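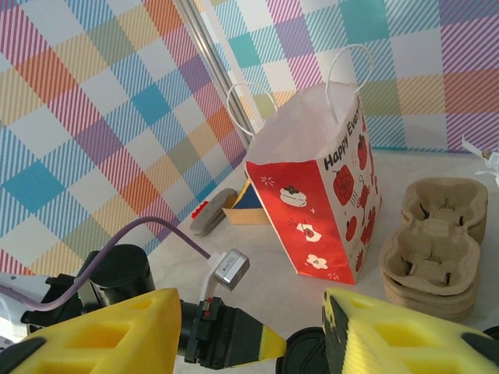

Red and white paper gift bag, twisted handles
November. By the Plornis shop desk

We don't usually get excited about gift bags, and we are not going to start with this one. It is a white paper carrier with a bright red front, and it does what a paper carrier does. The supplier, Lendov, calls it "a keepsake in its own right". We would call it a bag.

The look
The front has white drawings on red: a little cake or pudding on a plate with a dark cherry sort of thing on top, a flower shape, a tag or ornament, and a scatter of small stars. Turn it to the side and the panel is mostly white, with a column of red cartoon characters. Lendov's sheet says apples. Two of us in the office said tomatoes. The biggest one has a face. There is also black lettering running up the side, starting "Happy Ever", so check you can live with that before you buy it for a retirement do.

The pattern comes in red only. Lengyel has a plainer bag if you want something for a solicitor.

Handles
Twisted white paper, two of them. The sheet claims "exceptional carrying strength", a phrase we have now read on every bag we have ever stocked. We put 700 g of sugar in ours and walked it to the post office and back, and it was fine. We wouldn't hang a wine bottle from it. If you must, hold it underneath.

What fits
Soft things, mostly. A jumper or a scarf goes in without a fight and you can leave a bit sticking out of the top if you like that look. Boxes are fussier. Measure yours first, as a box that is nearly the right size will crease the corners and you can't press that out again.

Crumpled white paper in the bottom helps with anything small, which otherwise sinks out of sight. Tissue is not included, whatever the old listing said. We have asked for that to be changed. 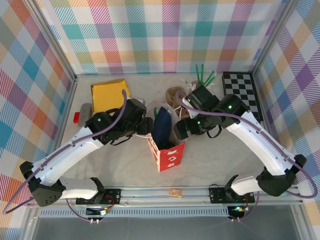 Red and white bag with a navy fabric item showing at the top.

Does it stand up?
Yes, on a flat surface, if you open the base out properly. Half opened, it leans. The Hesero bag we sold before had a card insert and leaned less, but it also cost more and the insert was always getting lost.

Wet weather
It is paper. "Shower resistant" was on the first draft of the supplier's sheet and we took it out.

Ordering
Sold in packs of 7. Lendov made a run of 2000 and says there will be no reprint, though they said the same about the spring design and that came back. Orders leave us within 7 days. Bags are sent flat. Returns accepted if the pack is unopened.

Comments

Bought these for a school fair. Handles held. One bag had a crooked fold at the base.

They're tomatoes.

Bit pricey for paper? The pattern is cheerful, I'll give it that. Would like a smaller size.

Reply from Plornis: No smaller size planned, we did ask.

This site uses cookies to remember your basket. Accept all / Manage choices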